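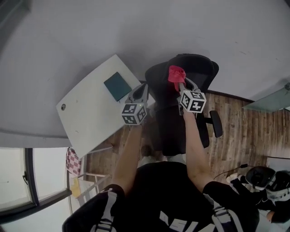 Handgeführte Greifer mit Markerwürfeln an einem Bürostuhl, im rechten ein rotes Tuch

Automatisierung der Büroreinigung bezeichnet den Einsatz von Maschinen und Robotersystemen bei der Unterhaltsreinigung von Büro- und Verwaltungsgebäuden. Der Begriff umfasst selbstfahrende Scheuersaug- und Staubsaugmaschinen, die sensorgestützte Einsatzplanung und, überwiegend im Versuchsstadium, Greifarme für das Wischen von Möbeln und das Ordnen von Arbeitsplätzen. Vollständig automatisierte Abläufe bestehen bisher nur für die Bodenreinigung auf freien Flächen. Die Reinigung von Schreibtischen, Stühlen und Türgriffen wird weiterhin von Hand ausgeführt.

Begriff und Abgrenzung

In der Gebäudereinigung wird zwischen Unterhaltsreinigung, Grundreinigung und Sonderreinigung unterschieden. Automatisierungsvorhaben betreffen fast ausschließlich die Unterhaltsreinigung, also die in festen Abständen wiederkehrenden Arbeiten. Die Glas- und Fassadenreinigung verwendet eigene Geräte und wird gewöhnlich gesondert behandelt. Ebenfalls nicht zur Automatisierung im engeren Sinn zählen handgeführte Maschinen ohne eigene Steuerung, etwa Einscheibenmaschinen oder Bürstsauger.

Als Oberflächenreinigung gilt das Entstauben und Feuchtwischen von Möbeln und Einbauten. Dazu gehören Tischplatten, Armlehnen, Rückenlehnen, Fensterbänke und Schalter. Diese Arbeiten beanspruchen in einem üblichen Bürogeschoss einen erheblichen Teil der Arbeitszeit und gelten technisch als schwierig, weil Form, Material und Lage der Gegenstände von Platz zu Platz wechseln.

Technische Grundlagen

Bodenroboter erfassen ihre Umgebung mit Laserscannern, Kameras und Ultraschallsensoren. Bei der Einrichtung wird eine Karte des Geschosses angelegt, in der Sperrflächen, Ladestation und Wasseranschluss eingetragen sind. Im Betrieb fährt das Gerät die Fläche in Bahnen ab und weicht Hindernissen aus. Schmale Durchgänge, Kabel auf dem Boden und verschobene Stühle führen häufig zu Auslassungen, die von Hand nachgearbeitet werden.

Für die Oberflächenreinigung werden Roboterarme mit zwei- oder mehrfingrigen Greifern erprobt. Ein fest programmierter Bewegungsablauf ist dort nur begrenzt brauchbar. Ein Tuch verändert beim Greifen seine Form, ein Drehstuhl gibt unter Druck nach und rollt weg, ein Netzrücken federt. Neuere Verfahren leiten die Bewegungen deshalb aus Vorführungen durch Menschen ab. Dabei führt eine Person die Arbeit mit Handgreifern aus, deren Stellung über Kameras oder aufgedruckte Marker bestimmt wird. Aus vielen solchen Durchgängen wird ein Steuerungsmodell berechnet, das anschließend auf einem Roboterarm läuft.

Die Qualität der Vorführungen hängt stark von der Arbeitsweise der ausführenden Person ab. Ein geübter Reiniger faltet das Tuch mehrfach und wechselt die Tuchseite nach einer festgelegten Fläche. Mit zwei starren Fingern lässt sich das Falten nur schwer ausführen, weshalb in Versuchen oft mit einem zusammengedrückten oder vorab eingelegten Tuch gearbeitet wird. Der Farbcode der Branche, nach dem rote Tücher in vielen Betrieben dem Sanitärbereich vorbehalten sind, spielt bei reinen Bewegungsaufnahmen keine Rolle. Im Regelbetrieb muss er eingehalten werden.
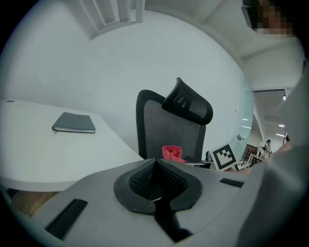 Neben der Greiftechnik bestimmt die Möblierung den Aufwand. Höhenverstellbare Tische, Stühle mit Kopfstütze und verstellbare Armlehnen stehen selten zweimal gleich. Abgelegte Unterlagen werden von Reinigungskräften in der Regel umwischt und bleiben unberührt liegen, eine Vorgabe, die auch aus dem Datenschutz folgt. Ein Robotersystem muss daher Gegenstände erkennen und Abstand halten können. In den meisten Versuchen wird dies gelöst, indem nur vollständig geräumte Tische zur Bearbeitung freigegeben werden.

Einsatz im Betrieb

Ein näher dokumentiertes Beispiel ist die Umstellung im Verwaltungsgebäude Jurkau. Der Reinigungsbetrieb Bozkurt setzte dort ab Januar 2024 zwei selbstfahrende Scheuersaugmaschinen der Firma Helbridge ein. Das Gebäude umfasst 300 Büroarbeitsplätze, die mehrheitlich mit Drehstühlen und Tischen der Möbelserie Primwood ausgestattet sind. Die Bodenreinigung der Flure und der offenen Bürozonen wurde den Maschinen übertragen, Treppenhäuser, Teeküchen und Sanitärräume blieben ausgenommen.

Vor der Umstellung waren in dem Objekt 27 Reinigungskräfte beschäftigt, überwiegend in Teilzeit und mit Arbeitsbeginn am frühen Abend. Die Zahl der Beschäftigten blieb im ersten Jahr gleich. Verändert wurde die Aufteilung der Arbeit: 13 Beschäftigte wechselten in eine Tagschicht, die Oberflächen, Küchen und Besprechungsräume übernimmt. Die übrigen arbeiten weiterhin abends und betreuen zugleich die Maschinen. Zur Betreuung gehören das Füllen und Entleeren der Tanks, der Wechsel der Bürsten, das Reinigen der Sensoren und das Beheben von Stillständen.

Der Plan sah vor, dass die Maschinen ohne Begleitung fahren. In der Praxis musste das Personal vor jeder Fahrt Stühle unter die Tische schieben, Papierkörbe anheben und lose Kabel hochlegen. Für diese Vorarbeit waren im Leistungsverzeichnis zunächst keine Zeiten vorgesehen. Nach Beschwerden wurden je Geschoss 35 Minuten nachgetragen.

Folgen für die Beschäftigten

Arbeitszeit

Die Verlagerung von Arbeiten in den Tag gilt als eine der deutlichsten Veränderungen. Tagarbeit erleichtert vielen Beschäftigten die Anreise mit öffentlichen Verkehrsmitteln und ermöglicht längere zusammenhängende Schichten. Für Personen, die die Reinigung als zweite Beschäftigung ausüben, ist sie dagegen oft nicht mit der Haupttätigkeit vereinbar. In Jurkau konnten die Beschäftigten zwischen beiden Schichten wählen, wobei die Plätze am Tag schneller vergeben waren als vorgesehen.

Mit der Tagarbeit steigt der Kontakt zu den Nutzern des Gebäudes. Reinigungskräfte werden direkt angesprochen, wenn etwas verschüttet wurde oder ein Raum kurzfristig gebraucht wird. Solche Einzelaufträge sind in den nach Quadratmetern bemessenen Leistungswerten schlecht abgebildet.

Körperliche Belastung

Das Schieben schwerer Bodenmaschinen und das Wischen großer Flächen belasten Schultern und Rücken. Fallen diese Arbeiten weg, sinkt die Belastung in diesen Bereichen. Zugleich nimmt der Anteil der Oberflächenreinigung zu, die mit wiederholten Bewegungen des Handgelenks und mit Überkopfarbeit verbunden ist. Ein regelmäßiger Wechsel zwischen den Aufgaben wird deshalb empfohlen. In kleinen Objekten mit nur einer oder zwei Kräften ist er kaum umzusetzen.

Auch das Vorführen mit Handgreifern ist eine körperliche Tätigkeit. Die Geräte werden mit ausgestreckten Unterarmen geführt und dürfen während der Aufnahme nicht abgesetzt werden. Gegenüber der bloßen Hand fehlt das Tastgefühl, sodass der Druck auf die Fläche nach Augenmaß eingestellt wird. Ungeübte bewegen sich anfangs deutlich langsamer als bei gewöhnlicher Arbeit.

Qualifikation und Entlohnung

Die Bedienung der Maschinen wird meist in kurzen Einweisungen durch den Hersteller vermittelt. Sie umfasst die Menüführung, das Verhalten bei Störungen und die tägliche Pflege. Ob daraus eine höhere Eingruppierung folgt, ist zwischen den Betrieben unterschiedlich geregelt. Bozkurt zahlt den Maschinenbetreuern eine Zulage je Schicht. Eine Übertragung auf Vertretungskräfte, die dieselben Aufgaben tageweise übernehmen, erfolgte erst später.

Schwierigkeiten bereiten häufig die Bedienoberflächen. Fehlermeldungen erscheinen in technischer Sprache und oft nur in wenigen Landessprachen. In gemischtsprachigen Belegschaften übernehmen dann einzelne Personen dauerhaft die Verständigung mit dem Kundendienst des Herstellers, ohne dass diese Aufgabe in der Stellenbeschreibung vorkommt.

Daten und Mitbestimmung

Selbstfahrende Maschinen speichern Fahrzeiten, Stillstände und zurückgelegte Strecken. Daraus lässt sich auf die Anwesenheit und das Arbeitstempo der betreuenden Person schließen. In Deutschland hat der Betriebsrat bei technischen Einrichtungen, die zur Überwachung von Verhalten oder Leistung geeignet sind, ein Mitbestimmungsrecht. Betriebsvereinbarungen sehen üblicherweise kurze Löschfristen vor und schließen die Auswertung nach einzelnen Beschäftigten aus.

Bei Kameraaufnahmen für das Anlernen von Greifarmen kommt hinzu, dass weitere Personen im Raum oder hinter Glaswänden erfasst werden können. Gesichter werden deshalb vor der Weiterverwendung häufig unkenntlich gemacht.

Wirtschaftlichkeit

Die Kosten eines Bodenroboters setzen sich aus Anschaffung oder Miete, Wartung, Verbrauchsmaterial und Betreuungszeit zusammen. Wirtschaftlich günstig ist der Einsatz vor allem auf großen, hindernisarmen Flächen. In kleinteiligen Büros mit Türen und Schwellen übersteigt der Betreuungsaufwand teilweise die eingesparte Zeit. Für Greifarme in der Oberflächenreinigung liegen aus Jurkau keine Betriebskosten vor, sie wurden dort nicht eingesetzt.

Siehe auch

Gebäudereinigung
Serviceroboter
Lernen aus Vorführungen
Tagesreinigung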